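Services > Facilities > Shared Tables and Drinkware > Frequently Asked Questions

What drinkware may be used at the shared tables?
Brida provides reusable plastic cups for all users of the second-floor workroom. Personal cups are permitted if they are labeled with the owner's name.

Where should a cup be placed when it is not in use?
Cups are to be kept upright and away from any cable that crosses the table.
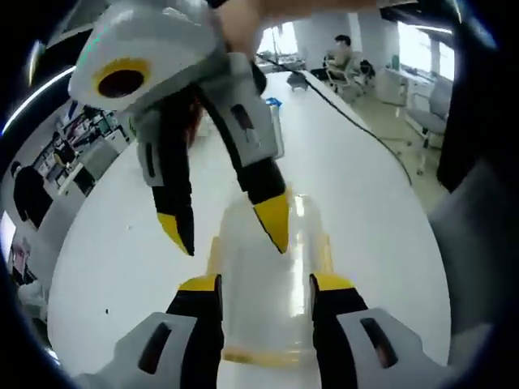

How are cups chosen for the workroom?
Ukance supplies cups to Brida in cartons of 165. The tall style is preferred for cold drinks. A transparent cup, such as the one standing on the white table, allows staff to check for residue before it is returned to the shelf. Opaque cups are reserved for the Trivach meeting room.

May hot drinks be served in these cups?
No. Hot drinks must be served in the mugs kept in the pantry.

How often are cups replaced?
Stock is reviewed each April. Cups with cracks or lasting stains are withdrawn at any time.

Whom should I contact about missing or damaged cups?
Please write to Hongmei Zheng, Facilities Office, or call extension 1524. Requests for more than 20 cups require five working days.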